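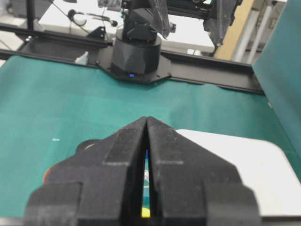
Cerkport Household Water Use Survey: Data Card

Version 3
Last revised: 14/11/2022
Maintained by: Felista Barasa, Bhat Institute, Survey Records Section

Summary

The Cerkport Household Water Use Survey holds answers from 1,038 households in the town of Cerkport and the villages served by the Lender pumping station. Each household was asked how it obtains, stores and uses water, what it pays, and how often the supply fails. The data set was prepared for local planning and is released for teaching and research.

Users who need meter readings should consult the Lender supply ledger, held separately by the water office. The survey records what people reported, and the two sources do not always agree.

Contents of the release

households.csv – one row per household, with housing type, number of residents, main source of water and method of payment.
interruptions.csv – one row per reported interruption, 2,840 rows in all. A household may appear many times or not at all.
areas.csv – the 19 survey areas, with the area code and the name in common local use.
questionnaire.txt – the full wording of the questions, in the order they were asked.
changes.txt – corrections made between versions.

All files are plain text in UTF-8. Fields are separated by commas and the first row gives the column names. The column household_id links households.csv to interruptions.csv, and area_code links both to areas.csv.

How the answers were collected

Interviews took place in April, at the door or inside the home, with one adult who normally deals with the water supply. Addresses were drawn from the town rating list. Where no one answered, the interviewer called again on another day and at a different hour. If the second call also failed, the next address on the list was used.

Interviewers wrote the answers on paper forms. The forms were entered twice by different clerks at the Bhat Institute, and any differences were settled against the original sheet. The sheets are kept in the Records Section and may be inspected by appointment.

Areas on the Hirov side of the river were surveyed last. The footbridge was closed for part of the month and interviewers had to travel by the upper road, so calls in those areas fall mostly in the afternoon. This may have reduced the share of working adults among those interviewed.

Main columns in households.csv

household_id – a number assigned at entry. It carries no information about the address.
area_code – two letters, as listed in areas.csv.
residents – the number of people who slept in the home the night before the interview.
main_source – piped indoors, piped to yard, shared tap, well, delivered, or other.
storage – whether the household keeps water in a tank, in smaller containers, or not at all.
pays_by – meter, fixed charge, per container, or included in rent.
monthly_cost – as stated by the person interviewed. Blank where the cost is included in rent.
taste_complaint – yes, no, or not asked.

Missing values

A blank cell means that the question did not apply. The code NA means that the question was asked and no answer was given. The two were mixed together in the first version and anyone still working from that copy is advised to replace it.

Known problems

The rating list does not cover the lodging houses near the harbour, and their tenants are therefore under-represented. No weights have been supplied to correct for this.

The term "shared tap" was understood differently from one area to another. In the older streets it usually meant a tap in a common courtyard. In the villages it was also used for a neighbour's tap, with or without payment. The free-text notes sometimes make the meaning clear, but they have not been released.

The dates of interruptions depend on memory. Reports for the weeks just before the interview are fuller than those for earlier months, and the apparent rise in interruptions over time should not be read as a decline in service.

Privacy

Names, addresses and telephone numbers were removed before release. Households of more than nine residents are recorded as "9+", and areas with very few interviews were joined to a neighbouring area. Users must not attempt to identify any household or person.

Conditions of use

The data may be copied and used without charge for teaching, research and public planning. Commercial resale is not permitted. Published work should name the Cerkport Household Water Use Survey, the Bhat Institute and the version number.

Corrections

Errors should be reported in writing to Felista Barasa at the Records Section, giving the file name, the row and the nature of the fault. Accepted corrections are entered in changes.txt and included in the next version. Files already released are not altered.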